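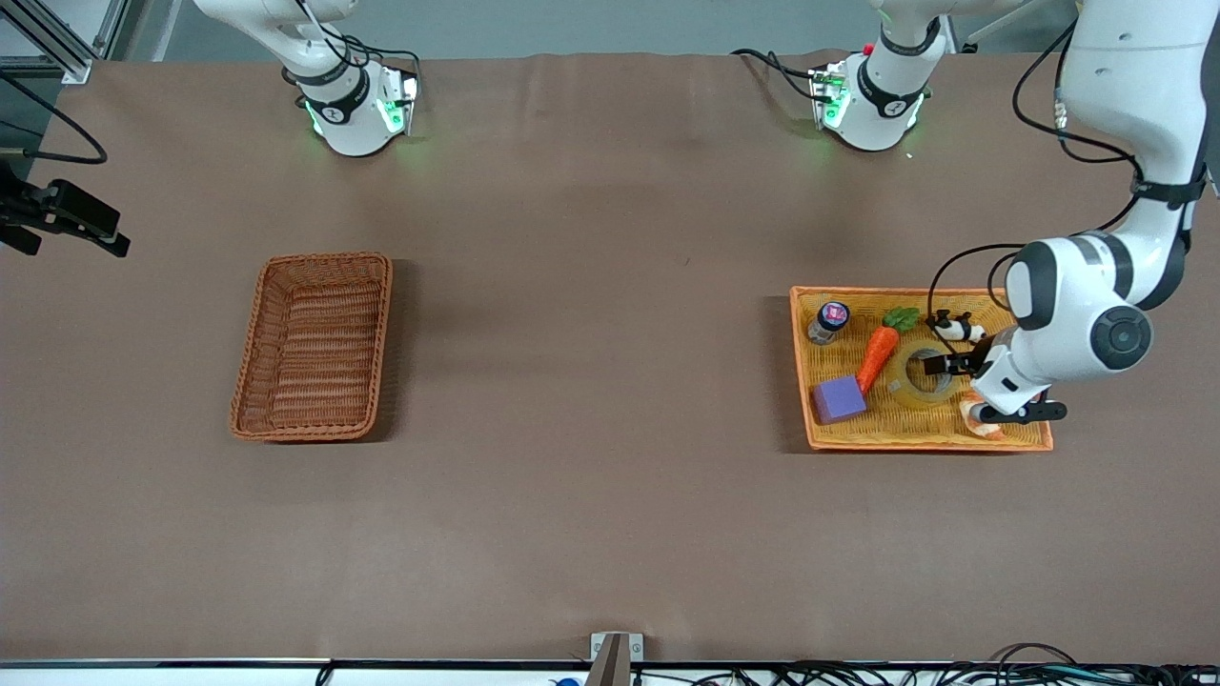 Rizwan Abeysekara wrote in to say I was too kind to the first Okdale and asked if I would please spend some real time with the new one before telling anybody to buy it. Fair enough. I have now had the Okdale label printer on my desk since December, and I've gone through more tape than any sane household needs.

Home Reviews Guides Archive Contact

Last updated: December

The Okdale is a handheld label maker with a small keyboard, a two-line screen and a slot in the back for a tape cassette. The box says it holds 400 symbols. I have used 5 of them, and one of those was by accident. There's an arrow, a phone, a snowflake for the freezer. After that you are into little trumpets and sailboats, and I'd like to meet the person who picks a label maker for the sailboats.

Typing on it is slow. The keys are in alphabetical order on the model I bought, and my hands never got used to it. "Winter gloves" took me three tries. You can get a version with a normal keyboard layout, but the shop near me wanted $18 more for it, and that seemed like a lot to pay for moving the letters.

Print quality is fine. The text is dark and the edges are clean at the two larger sizes. At the smallest size the lowercase e fills in and looks like a dot with ambitions. The box claims the labels are dishwasher safe. Mine stayed on a plastic lunch container through a few weeks of washing, then one corner lifted, then my son finished the job. I would call that dishwasher tolerant.

Now the tape, and the part I'd read twice if I were you. Every label comes out with a wide blank margin on each side. There is a setting called Narrow Margin that makes this a bit better and prints two tiny dots where you are supposed to cut with scissors. So you've bought a machine with a built-in cutter and you are standing there with scissors. On short words the blank part is longer than the word. I don't think that's an accident — the cassettes are where the money is.

I also tried the Halliday, which a neighbor lent me. It is bulkier and louder, it eats batteries, and it wastes less tape. The backing on Halliday labels is split down the middle, so you bend it and it peels. Okdale's backing is one solid piece. I ended up picking at it with a fingernail, and then with a knife, and then I cut a label in half.

The Leravau works only through a phone app. The app wanted an account, my location and permission to send me notices. I gave it none of these and it printed nothing, so that's the end of my Leravau review.

What did I label? Spice jars, the fuse box, chargers, a shelf of paint cans. The fuse box was worth doing. The chargers too, I suppose. The spices I could have handled with masking tape and a marker, and the marker doesn't ask me to set the date every time I change the batteries.

If you have a lot of cables or a shared office, buy the Halliday and stock up on batteries. If you already own the Okdale, turn on Narrow Margin and skip the smallest size. I'm keeping mine for the fuse box, in case we ever move a breaker.

Comments are closed on this review. Write to the Fullside Reviews desk, Box 2814. Copyright Fullside. Back to top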